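Ledbridge play kitchen sets go to 100 more nurseries and playgroups

6/10/18

Toy lending service Ledbridge is widening its play kitchen scheme, with 100 more nurseries and playgroups able to borrow a full set of toy food, dishes and cookware for a whole term. Bookings are open now, and we are delighted with how quickly the first groups have come forward!

The scheme began with a handful of boxes and has grown into a collection of 2701 separate pieces. Every set goes out with food to prepare, something to prepare it in and something to serve it on, so a group can open the lid and start playing straight away. There is no fixed menu and no instruction sheet for the children. They decide who is cooking, who is hungry and whether ketchup belongs with strawberries (opinion is firmly divided on this).

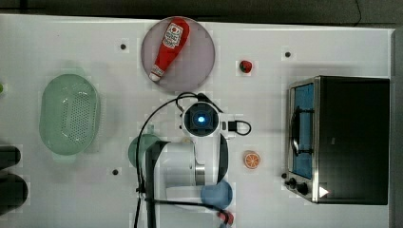
Ketchup on a plate, a colander, cups and fruit, with the toaster oven close by.

The new sets have been put together by Carolina Barreto and Custódio Correia, who spent much of March visiting groups and watching what came out of the toy cupboard first. Cups and plates were used far more than anyone had planned for, and colanders were a surprise favourite. Children strained imaginary pasta, washed pretend fruit and, in one playgroup, wore the colander as a hat for most of the morning.

"We had drawn up a very sensible list before we started, and then we threw half of it away," said Carolina Barreto. "The pieces children love are the ones that let them do a job they have seen at home. Pouring, draining, laying the table, putting something in the oven and telling everyone to wait. You hear whole family conversations coming back, and it is lovely to listen to."

Fruit has been given more room too. Bananas, strawberries and oranges are easy for small children to name, and they turn up in snack time as well as in play, so staff can carry a conversation from the play corner to the real table. Groups where several languages are spoken have told us they use the fruit to swap words, and a few have sent us their own lists to share with others.
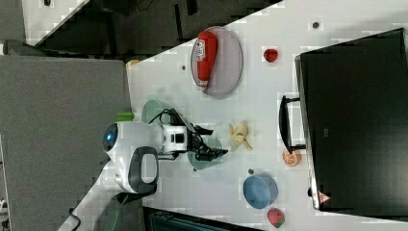
Nafula Nyaga wrote to tell us that her group had kept the same café going for nearly a whole term, with a waiting list for tables and a head chef who would only serve soup. She added that two of the quietest children had become its busiest waiters, and that she would like a second set of bowls, please.

Requests like that one have shaped the lending rules. Groups can now ask for extra dishes or extra food when they book, and may swap pieces halfway through the term. Each set travels in a lidded Honditz crate with a picture list inside, which helps children pack away by themselves at the end of a session. Tidying up has become a game of its own in several rooms, and we have heard of children arguing over who gets to put the last lime away.
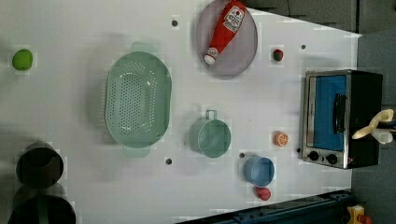
Toy pot, plate, colander and cup set out for cooking, with an orange slice ready beside the oven.

Sets are checked and washed between loans at our Frade depot. Anything cracked or badly worn is taken out and replaced before the crate goes out again. Shih-chieh Chien, who runs the depot, is keen to stress that lost pieces are part of life.

"Please don't worry about a missing strawberry," he said. "Tell us and we'll pop another one in. We would much rather a set was played with every day than kept neat on a shelf."

Borrowing is free for registered groups. A refundable deposit of £2 is taken for each crate, and sets can be collected from the depot or dropped off along the regular delivery route.

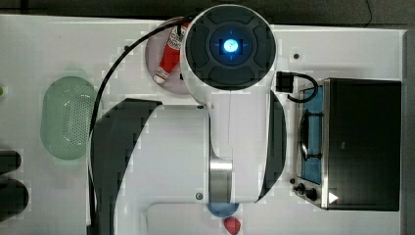 Can childminders borrow a set as well?
Childminders are very welcome to apply, and can choose a smaller crate if space at home is tight. The smaller crate has the same mix of food, dishes and cookware.

Groups wishing to book should contact Vitória Neves at the Ledbridge lending desk, giving the number of children, their ages and the term they would like. Requests for extra bowls are best made early.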